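9. Februar 2018

Meine Depot-Checkliste, Durchgang nach dem Rutsch

So, nach dieser Woche mache ich den Sicherheitscheck fürs Depot doch früher als geplant. Normalerweise kommt der erst im Frühjahr dran, aber wenn die Kurse so wackeln, will ich wissen, wo ich stehe (und ob ich nachts schlafen kann, ehrlich gesagt auch). Die Liste ist dieselbe wie im November, die Kommentare sind neu. Keine Beratung, nur mein eigener Kram!

## 1. Notgroschen

- [x] Tagesgeld reicht für 3 Monatsausgaben
- [x] Konto läuft getrennt vom Depot
- [ ] Zinssatz verglichen

Das Geld liegt da und ich habe es nicht angerührt, obwohl es mich am Dienstagabend ganz schön gejuckt hat, nachzukaufen. Den Zinsvergleich schiebe ich seit November vor mir her. Bei den paar Zehntelprozent, die gerade drin sind, ist meine Begeisterung überschaubar.

*(Nachtrag: Ja, ich weiß, Wochentage wollte ich hier weglassen, die Liste soll ja zeitlos bleiben. Lasse ich ab jetzt.)*

## 2. Einzelwerte

- [x] Keine Position über der Obergrenze
- [ ] Geschäftsberichte gelesen
- [x] Kaufgrund steht noch im Notizbuch und gilt noch

**Nostia:** Hat es am heftigsten erwischt. Ich habe den Quartalsbericht zweimal gelesen und finde am Geschäft selbst nichts Schlimmes, die Auftragslage sieht ordentlich aus und die Schulden sind weiter gesunken. Ich bleibe drin und schaue beim nächsten Bericht vor allem auf die Marge.

**Jerosska:** Kaum bewegt, langweilig wie immer, und genau dafür habe ich die Aktie ja gekauft. Allerdings fehlt mir noch der Geschäftsbericht, deshalb oben kein Häkchen. Der kommt erst in ein paar Wochen.

**Levchenko:** Mein Sorgenkind. Der Kaufgrund gilt gerade noch so, wenn ich großzügig bin. Ich habe mir 40 Euro als Untergrenze notiert, und wenn der Kurs da durchrutscht, fliegt die Position raus. Die Zahl steht jetzt hier, damit ich mich später nicht herausreden kann (kenne mich ja).

## 3. Fonds und Sparplan

- [x] Sparplan läuft, 200 Euro im Monat
- [x] Aufteilung passt noch zum Zielbild
- [x] Kosten geprüft

Der Sparplan ist der Teil, über den ich am wenigsten nachdenke, und das soll auch so bleiben. Ich hatte kurz überlegt, die Rate hochzusetzen, aber dann müsste ich beim Notgroschen kürzen, und das wäre Quatsch. Bei der Aufteilung ist der Aktienanteil durch den Rutsch etwas kleiner geworden. Umschichten lohnt sich dafür nicht, die Gebühren fressen das gleich wieder auf.

## 4. Orders und Limits

- [x] Alte Limits gelöscht
- [ ] Stop-Kurse überprüft
- [x] Freistellungsauftrag stimmt

Beim Aufräumen habe ich noch ein vergessenes Kauflimit für Nostia gefunden, gültig bis Monatsende! Das wäre bei noch so einem Tag glatt ausgeführt worden. Gelöscht. Die Stop-Kurse gehe ich in Ruhe durch, wenn sich alles etwas beruhigt hat, denn mitten im Gezappel setze ich sie erfahrungsgemäß viel zu eng.

## 5. Zugang und Papierkram

- [x] Passwort fürs Depot bei Ikero geändert
- [x] Neue TAN-Liste angekommen, alte vernichtet
- [ ] Jahressteuerbescheinigung abgelegt
- [x] Vollmacht liegt im Ordner

Ikero war an dem schlimmen Tag zeitweise überhaupt nicht erreichbar, ich bin bestimmt eine halbe Stunde lang immer wieder aus der Anmeldung geflogen. Beim nächsten Mal probiere ich es gleich per Telefon, die Nummer klebt jetzt vorne im Ordner. Gebühren fürs letzte Jahr habe ich auch gleich nachgeschaut.

Toaster auf der Arbeitsplatte, dann das Regal an der Ziegelwand:

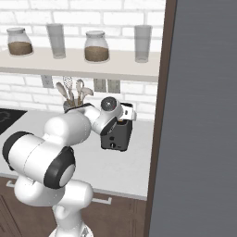
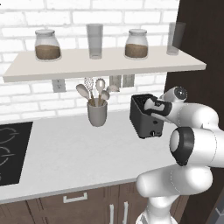 Auf dem Verrechnungskonto bei Ikero liegen noch 583 Euro, die da seit dem letzten Verkauf unverzinst herumlümmeln. Die Hälfte davon wollte ich eigentlich in Jerosska stecken, aber ich warte jetzt erst den Geschäftsbericht ab.

## Noch offen

- [ ] Zinsvergleich Tagesgeld (diesmal wirklich)
- [ ] Bericht von Jerosska lesen
- [ ] Stop-Kurse durchgehen
- [ ] Steuerbescheinigung ausdrucken, sobald sie im Postfach liegt
- [ ] Levchenko: Untergrenze im Blick behalten, Kursalarm einrichten

Den Kursalarm richte ich gleich noch ein, bevor ich den Rechner ausmache.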